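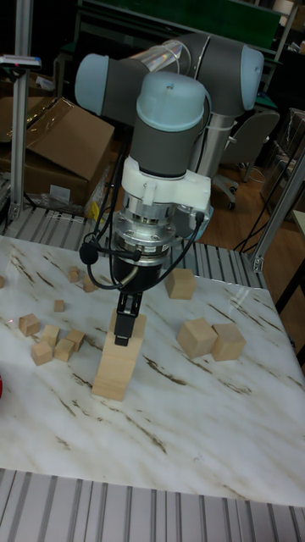 Equipment planning, second stage: progress report
By Sumathi Pai
May

This report covers the work done since the first payment and sets out what we want to buy with the second. It is shorter than the last one. The attachments with supplier quotes went separately and are not repeated.

Where we are

The first arm is set up on its table and in daily use for the block tasks: picking, placing and stacking plain wooden blocks in more than one size. We chose blocks for the first stage for the reasons given in the proposal. They are cheap, they don't break, and a new operator can learn the task in a morning. The two-finger gripper has been on the arm for the whole period and we don't plan to replace it.

The aluminum framing went up later than scheduled. The first delivery had posts cut to the wrong length and Grakov took them back without charge, but the exchange cost us most of the slack in the schedule. We have moved the start of the mixed-object work back to make room. The end date of the project has not changed.

Two operators are trained and a third is partway through. The safety checklist is signed off at the start of each shift and kept in the binder by the door. There have been no injuries. There was one hard stop, when an operator sent the arm to a position saved before the table was moved. The saved positions have been redone and the old file deleted.

Spending so far

We are under budget on furniture and over on cables and small parts. The overrun comes to some $2000. Most of it went on longer cables after we moved the controller, plus connectors, brackets and a second set of hex tools. None of these were large purchases and I approved them one at a time, which is how the total got away from us. From now on small parts are ordered once a month from a single list, and I see the total before it goes out.

Shipping is the other line I got wrong. The proposal assumed that everything would come in one consignment from Pilero. It came in several, and we paid freight on each. I have used a higher freight figure for the second stage.

What we want to buy next

1. A second arm of the same kind, with the same gripper. We looked at a cheaper model from Nirkumeck and had it on loan for 2 weeks. It was good enough for the block tasks, but it uses different control software, and we would have to keep up two sets of programs and train everyone twice. Over the life of the project the saving disappears. I recommend staying with one make.

2. Spare gripper fingers. We budgeted for none in the first stage, and that was a mistake. The supplier's lead time is 5 weeks at present. I would like one full set on the shelf for each arm.

3. A second table and frame. Same dimensions as the first, so that a task can be moved from one table to the other. Grakov has agreed to confirm the cut lengths in writing before anything ships.

4. Storage. We need shelving with labeled bins for task objects and a place for packaging that has to be kept for warranty returns. At the moment boxes stay near the workspace longer than they should.

5. Service cover. Pilero offers a yearly plan and a pay-per-visit rate. With one arm, pay-per-visit was the cheaper choice. With two it is close, and I lean toward the yearly plan – mainly because the visit rate doesn't include loan equipment while a unit is away for repair.

We are not asking for a new compute budget. The workstation bought in the first stage has enough capacity for both arms if we run the long jobs overnight, after 7 p.m. or so.

Power and floor space

The building electrician has looked at the room. The existing circuit will carry the second arm but not a second workstation. If we ever need one, that means a new circuit and a separate request. The second table fits along the wall once the old desks go out. Nair, our moving contractor, has quoted for removing them, and the quote is in the attachments under facilities.

Risks

Lead time on the arm is the main one. Pilero is quoting 8 weeks from order, and its last two quotes to us both slipped. If the order goes in after the end of June, the second arm will arrive too late to be of much use in this project year. In that case I would rather hold the money over than spend it in a hurry.

Staff time is the other. Setting up the first arm took more hours than planned, nearly all of them spent on mounting and calibration. We now have written steps for both, so the second should go faster, but I have left the hours in the plan as they were for the first.

What we need from you

Approval of items 1 to 3 as a group, since the arm is no use without the table. Items 4 and 5 can wait for the next review. Please also confirm whether unspent furniture money can be moved to small parts, or whether that needs a formal change request. I have drafted the request either way and can send it the same day.

The next report will include the first results from the mixed-object tasks and a revised parts list.

This site uses cookies to remember your settings. By continuing to browse you agree to our use of cookies.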